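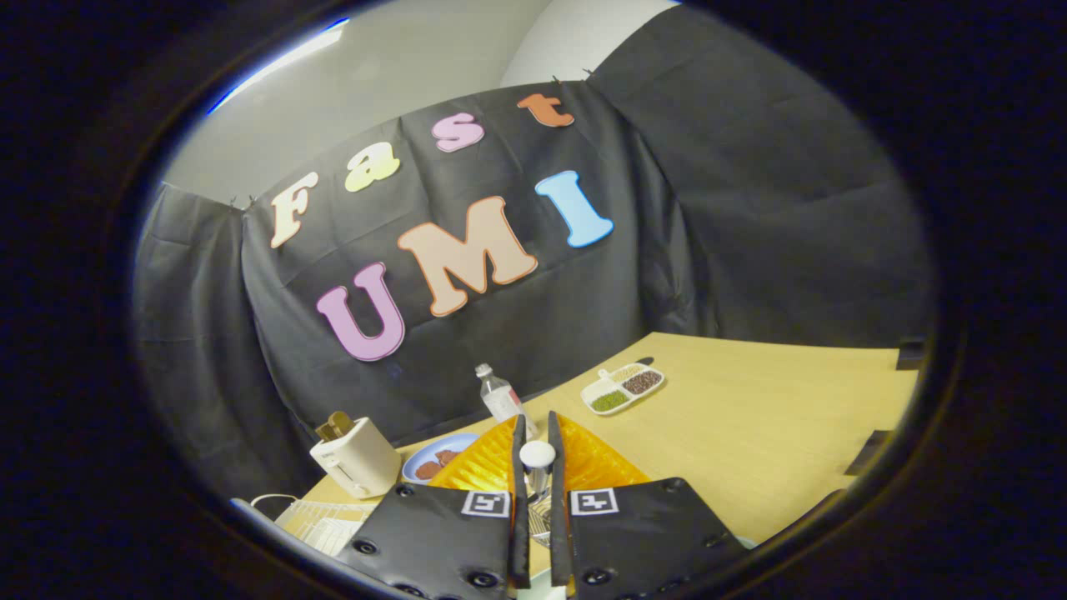

Print this story | E-mail this story

January 23, 2018
By Ermelinda Rocha

The Bowl

The toaster belonged to my aunt. She wanted it back by the end of the term, and every time I came home she asked if we had broken it yet.

"We don't cook anything," I told her. "We just pick things up."

"For credit?"

"It's a club."

She thought that was worse.

There were five of us in the club that winter. We met after school in the room behind the metal shop at Rultport High. We had one table, one black cloth, one hand-held gripper, and a robot arm named Mota that was in a locked cabinet down the hall. Mota was only allowed out when Mr. Dell was there, and Mr. Dell coached wrestling until five. So from three to five we did the part that didn't need Mota. One person held the gripper and did a chore with it. Another person sat at the laptop and saved it or threw it out. Later the arm was supposed to learn the chore from what we had saved.

The Skirska Cup wanted a kitchen task. Our task was to clear the table, and the entry form said 2,000 runs would be a good number to train on. Fudville had done it the year before and their arm had put away a whole place setting. We had watched the video so many times that my brother, who was not in the club, could do the announcer's voice.

By the middle of January we had 1,223.

I was the bowl person. Teo had the bottle, because he was tall and could reach the back of the table without leaning on it. Priya had the toast. The twins cut the letters for the backdrop and then mostly argued about where the F should go, and after that they worked the laptop.

The bowl was harder than the other things. If you took it too low it slid out, and if you squeezed too soon it spun. You had to get one finger inside and one outside, lift it, turn your wrists, and bring it down on its edge between the wires of the rack. With my hands I could have done it asleep. With the gripper I felt like I was wearing somebody else's arms.

"Out," said Cal from the laptop. He was the older twin by nine minutes. "You hit the rack."

"I touched the rack."

"It moved."

I put the bowl back and started over.

I kept a page in my notebook for the ones that got thrown out. I don't know why I started. By that afternoon the page said 236, all bowls, all mine. Priya had lost maybe a dozen in the whole season. She saw me writing the new number and didn't say anything, and I wished she had.
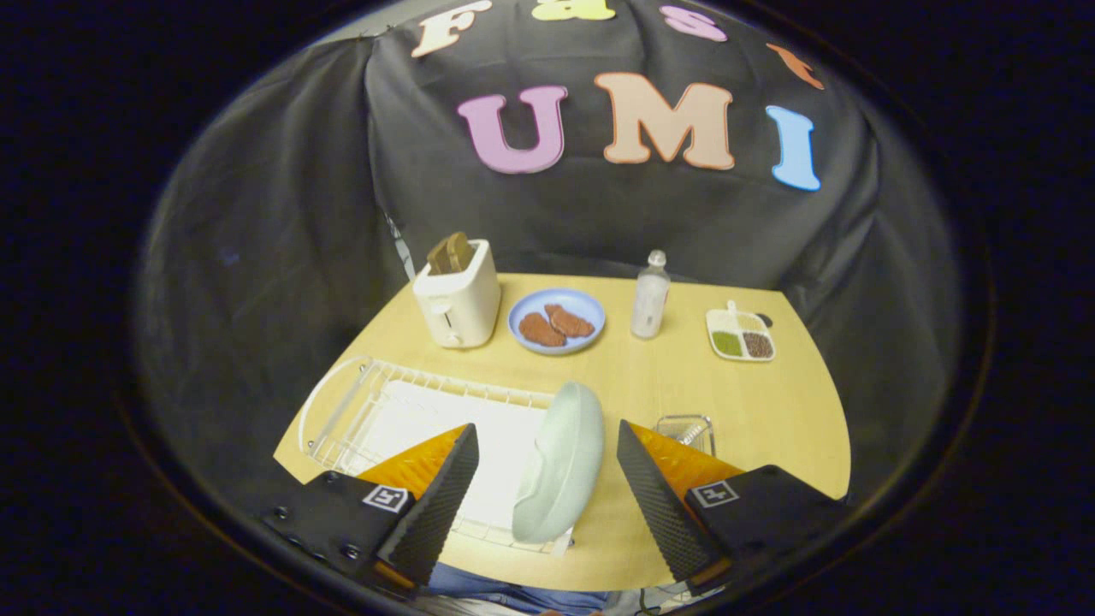

The green bowl held over the rack.

"Let me see one of yours," Teo said. He had come around behind the laptop. "Not a bad one. A good one."

Cal played one. I had never watched them. I had thought it would look smooth, because it was one of the ones we kept. It didn't. The bowl came up, stopped, tilted, stopped again, hung over the wires for a long time, and went down.

"What are you doing there?" Teo asked. "When it stops."

"Making sure."

"Of what?"

I didn't have an answer. He played it again. Then he played another, and I stopped in the same place for the same amount of time.

"If Mota learns this," said Cal, "Mota's going to stand there and worry."

The other twin, Annie, laughed so hard she had to put her head down on her sleeve. I laughed too, a second later. Then I went and did one without stopping, and it hit the rack, and Cal said, "Out," and I wrote down 237.

We stayed until Mr. Dell came in with his whistle still on. He smelled like the mats. He looked at the table for a while and asked how many we had. Annie told him. He asked when the deadline was, and she told him that too.

"So you're not going to make two thousand," he said.

"No," Annie said.

"How many are bowls?"

"Good ones? A hundred and thirty-five."

He nodded and got out his keys. "Let's see what it does with what you've got."

We carried Mota down the hall on the cart. Teo walked in front to hold the doors. It took forty minutes to bolt the base down and get the laptop to talk to it, and I spent those sitting on a stool with my coat on. My aunt called once. I let it ring.

When it was ready Mr. Dell told me to set out the bowl, and I set it where I always did. Cal pressed the key. The arm came down slower than I expected. It got one finger in and one finger out. It lifted. It turned the bowl up on its edge and carried it across, and over the rack it stopped.

We all knew how long it was going to be. Annie counted under her breath. Teo put his hand on my shoulder, and I think he meant it as a joke, but he left it there.

Then the arm went down. The bowl caught a wire, rocked, and stayed up.

"Again," said Mr. Dell.

It did it again, and stopped in the same place. The third time it dropped the bowl on the table, and the bowl rolled in a half circle and came to rest against my aunt's toaster.

I picked it up and looked for chips. There weren't any. I called my aunt back from the hallway and said I would be late, and that the toaster was fine. She asked what I had been doing all this time.

"Dishes," I said.

She said there were some at home, too. When I got back to the room Cal had already opened a new file, and the gripper was lying on my side of the table.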